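Clarel Tabletop Sim Pack

Vastthorpe
Part of the Clarel line
Ships as: download
License: per seat, yearly

Overview

Clarel is a simulated kitchen workspace for recording two-handed demonstrations. An operator drives a pair of humanoid hands from a headset and gloves, and every attempt is saved as an episode ready for training. It runs on the Eynon recorder, version 3 or later.

What's in the pack

200 starter episodes, each reviewed by hand
3 table layouts
Task scripts for reaching, grasping, placing and opening
Export to the Valico episode format
Operator guide (PDF)

Recording

Start an episode with the left pedal and end it with the right. The operator marks each attempt as good, failed or discard before the next one loads. Failed attempts are kept in a separate folder and can be left out at export. Object positions are shuffled between episodes within limits you set in the layout file. Lighting and table texture can be shuffled as well, but both are off by default.

Each episode stores joint positions for both arms and hands, object poses, the head view and the task text. Video can be rendered again later at a different size without asking the operator to repeat anything.

Tasks with a cup

The cup tasks use one hand at a time. The script names the hand to use, and the other should stay open and clear of the target. 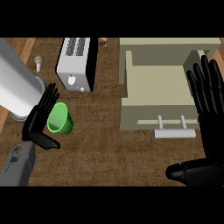 Operators new to the gloves tend to close the thumb too early. We suggest a warm-up set before recording anything you plan to keep. Grip force is logged per finger, so a weak grasp can be filtered out afterward.

Requirements

Eynon recorder 3 or later
320 GB free disk space for a full project
Supported headset and glove set (sold separately)

Updates

The next layout update is planned for October and is free to current license holders.

Request a quote
Download the operator guide
Compare Clarel packs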